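As extensões também se arrumam

Em quase todas as casas há uma gaveta onde vão parar os carregadores. Na minha era a segunda a contar de cima, no móvel do corredor, e deixou de fechar em março. Tirei-a inteira, virei-a em cima da mesa e passei uma tarde a separar fios. Não recomendo a tarde, mas defendo o resultado, e é disso que trata este texto.

A minha posição é simples. O material eléctrico doméstico — extensões, adaptadores, carregadores, cabos — devia ser tratado como se trata a louça ou as ferramentas. Tem um lugar, tem um estado de conservação e tem um fim. Em vez disso, tratamo-lo como papel de embrulho: guarda-se porque pode fazer falta.

Começo pelo que estava na gaveta. Havia um carregador de um telefone Zutex que avariou há anos, com a ficha redonda que já não serve em nada. Havia dois transformadores sem etiqueta legível. Havia uma extensão Karakaya comprada na loja da rua de baixo, com o cabo vincado mesmo à saída da caixa, e esta ainda estava a uso no inverno, atrás do sofá. Foi a que mais me incomodou. Um cabo vincado naquele ponto é um cabo para deitar fora, e eu tinha um candeeiro e uma televisão ligados a ele.

Quem escreve sobre arrumação costuma falar de roupa e de livros. Percebo porquê: são coisas bonitas, fotografam-se bem e dão azo a frases sobre o passado. Uma extensão não dá azo a nada. Fica no chão, ganha cotão, leva com o aspirador e só se olha para ela quando deixa de funcionar. No entanto, em casa mexe-se mais vezes numa extensão do que em qualquer livro da estante, e o preço de a ter em mau estado é bastante maior.

Agora que muita gente passou a trabalhar na sala, o problema vê-se melhor. A mesa de jantar tem um computador, às vezes dois, mais o telefone, mais a luz que se foi buscar ao quarto. As tomadas da parede foram pensadas para outra vida. No meu prédio, que é dos anos sessenta, a sala tem 3 tomadas, uma delas atrás do aparador. O resto resolve-se com extensões ligadas a extensões, coisa que qualquer electricista desaconselha e que quase toda a gente faz.

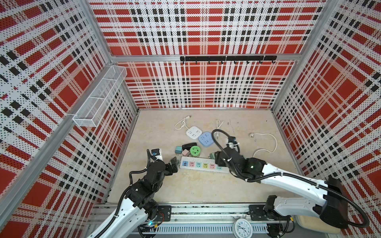

O primeiro passo é pôr tudo à vista ao mesmo tempo. Enquanto as peças estão espalhadas pela casa, cada uma parece necessária; juntas numa superfície clara, começam a repetir-se. A cor ajuda mais do que eu pensava. Uma régua comprida e branca com as tomadas contornadas a azul, rosa, amarelo e laranja distingue-se logo de um carregador preto, e um adaptador em cubo cor-de-rosa não se confunde com outro azul-esverdeado. Durante anos comprei tudo branco por achar mais discreto, e o que consegui foi uma gaveta em que nada se distingue de nada. Mudei de opinião. A discrição serve para o que fica escondido atrás de um móvel; para o que anda de divisão em divisão, prefiro que se veja.

O segundo passo é ver a corrente que cada extensão aguenta. Está escrito na parte de baixo, em letra pequena, e há quem nunca a tenha virado ao contrário. Eu não tinha. As minhas não eram iguais, e a mais fraca era precisamente a da cozinha, onde se ligava a chaleira. Troquei-as de sítio e passei a chaleira para a tomada da parede, de onde nunca devia ter saído. Quando a inscrição está gasta e já não se lê, a peça vai para reciclar. Sei que isto parece desperdício. Prefiro esse desperdício a adivinhar.

O terceiro passo é o cabo. Há duas escolas: a de quem enrola à volta da própria extensão, bem apertado, e a de quem faz voltas largas e soltas. Fui da primeira durante muito tempo, por me parecer mais arrumado. Aperta o cabo sempre no mesmo sítio, e foi assim que a Karakaya ganhou o vinco. As voltas largas ocupam mais espaço e são menos bonitas, mas o cabo dura. Uma tira de velcro chega para as segurar. Não gosto dos elásticos, que secam e se colam ao plástico.

Resta saber onde guardar. As caixas organizadoras da Siretti, com divisórias, são boas e são caras, e têm o defeito de todas as caixas: depois de fechadas, esquecem-se. Paguei 109 por um conjunto e usei metade. Acabei por preferir a parede. Uma barra com ganchos do lado de dentro da porta da despensa e um cesto de rede ao lado resolveram o assunto. Os cabos ficam pendurados, os adaptadores vão para o cesto, e quando falta um dá-se pela falta.

Há uma objecção que ouço muito, a de que se deve guardar o carregador antigo para uma emergência. Já precisei de um carregador em emergência uma ou duas vezes na vida, e em nenhuma delas o antigo serviu. Ou a ficha era outra, ou carregava tão devagar que mais valia pedir um emprestado à vizinha. Guardo um de reserva por cada tipo de ficha que ainda uso. Os restantes ficaram num saco junto à porta e seguirão para o ponto de recolha da rua Redov quando for altura de lá ir.

Outra objecção é a do tempo. A tarde custou-me uma tarde, é verdade, mas a manutenção custa pouco. Quando entra um aparelho novo em casa, o carregador do velho sai com ele. Quando uma ficha aquece, deixa de se usar nesse dia. Duas vezes por ano viro as extensões, limpo-lhes o pó com um pano seco, sempre desligadas, e passo os dedos pelo cabo à procura de falhas.

Gostava também que os fabricantes ajudassem. A etiqueta com a corrente máxima podia estar na face de cima, em letra que se lesse de pé. O cabo podia trazer a sua própria tira. E cada carregador podia dizer, por extenso, a que aparelho pertence, em vez de um código que só interessa à fábrica. São mudanças baratas, e eu pagava a diferença sem me queixar.

A gaveta do corredor ficou vazia durante uns dias. Agora tem panos de cozinha.

2 de abril de 2020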